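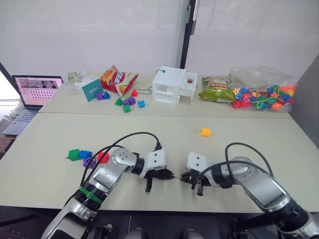

Two tables pushed together keep drifting apart - how do I join them without screws?

Posted by Clémence Hervieu
Monday, June 20, 2022

I run a small sewing and craft room and I have two matching tables, both the Stirnholm with the pale top. I set them long side to long side so we have one big surface for cutting fabric. The trouble is that they move. By the end of a class there is a gap I can get a finger into, and rotary cutters and pins go down it. The floor is vinyl over concrete and not very level. One table also sits a little lower than the other, so fabric catches on the edge when I slide it across.

I don't want to drill into the tops or the legs, as I have to take the tables apart in September when the room is used for something else. Each table is 72 inches long. The frame underneath is square steel tube, set back a little from the edge. I have tried putting heavy boxes on the lower shelf and it made no difference. I have also tried duct tape across the seam, which held for a day and left glue on the top.

What do people use for this? And is there a way to fix the height difference at the same time?

Posted by Mykhailiuk

Clamps. You have steel tube on both frames so this is easy. Get 2 small C-clamps or bar clamps per joint, one near each end, and clamp the two long frame rails to each other from underneath. You said the frame is set back from the edge, so there will be a space between the rails when the tops are touching. Cut a block of scrap lumber to fill that space exactly and put it between the rails before you tighten. If you skip the block the clamps will pull the rails toward each other and either bow them or lift the tops.

Do the height first. Check whether your feet screw in and out. On most tables like that they do, even if they look fixed - there is a plastic cap and a threaded stud above it. Turn the table on its side and try one by hand. If it's stiff, hold the nut with a wrench and turn the foot.

Order I would do it in:

Put the higher table where you want it and level it by itself.
Bring the second table up to it, then raise the feet on the side nearest the seam until a straightedge sits flat across both tops.
Do the far side feet last.
Clamp, then check the straightedge again. It will have moved slightly.

If the feet don't adjust, use hard plastic shims under them. Cardboard goes flat in a week or so. Don't shim with folded fabric either, it lets the leg walk around.

For the glue from the duct tape, a little cooking oil left on for ten minutes and then dish soap. Test it on a spot on the underside first.

Posted by Triltance

we just put rubber cups under the legs, the kind for beds. ours stopped moving. no idea about the height thing, ours are the same height

Posted by Petus

The clamps will work but I'd think about your knees if people sit at the long side. We had bar clamps under ours and everybody hit them. There are flat metal linking clips made for conference tables that slide over both edges from below. Measure the thickness of your top before you order because they only open so far, and check that the frame leaves room for the clip. Three were enough for tables the same length as yours.

On the seam itself, even with the tables tight there will be a fine line and a rotary blade will find it. I lay a cutting mat over the join so the seam runs under the middle of the mat. It also hides a small height difference, though not a big one.

Rubber cups are fine on vinyl for a while but some rubber stains it yellow and that doesn't come off. If it's a rented room, put something between the cup and the floor.

Posted by Clémence Hervieu

Thank you. The feet do turn, I had never tried. Three of them were stiff but they moved with a wrench. I've ordered the clips and will use clamps with a block until they arrive.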